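Ticket 2968 -- Zillthorpe tearoom, hot water boiler keeps cutting out
Opened 26 August 2018
Status: waiting on part

What's happening

Hello all, and thank you for being so quick last time. Our Kramer boiler has started switching itself off again. It heats up quite happily, gets as far as 68 degrees on the display, then clicks and goes dark. It should reach 94. If we leave it alone for 29 minutes or so it will start again as though nothing had happened, but you can imagine the queue by then! We had the same trouble in February and a good descale put it right, so I did that first. No luck, I'm afraid.
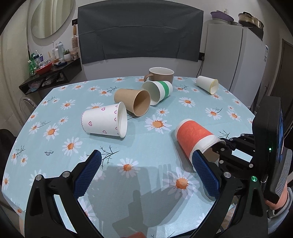

Paper cups and a mug on the daisy cloth, Zillthorpe.

What we've tried so far

1. Descaled twice with the Grundia powder and rinsed until the water ran clear.
2. Moved the plug to the socket by the back door -- just the same.
3. Pressed the red reset button underneath. It gave a firm click, and we had one full boil before it cut out again.
4. Filled it only halfway, which made no difference at all.
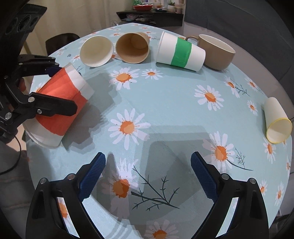

Reply from Prisuddale Catering Repairs

Thank you for such a thorough list, it saves us a lot of guessing. Cutting out at the same temperature each time sounds to us like a tired thermostat, and the reset button is probably doing its job. Please don't keep pressing it. Switch the boiler off at the wall, let it cool right down and drain it from the front tap. We've ordered 2 thermostats, as the first one we fitted to this model was faulty out of the box -- better to have a spare in the van.

Update from Zillthorpe

Drained and unplugged. We're managing with kettles for now, so do ring before you set off and we'll have one on for you.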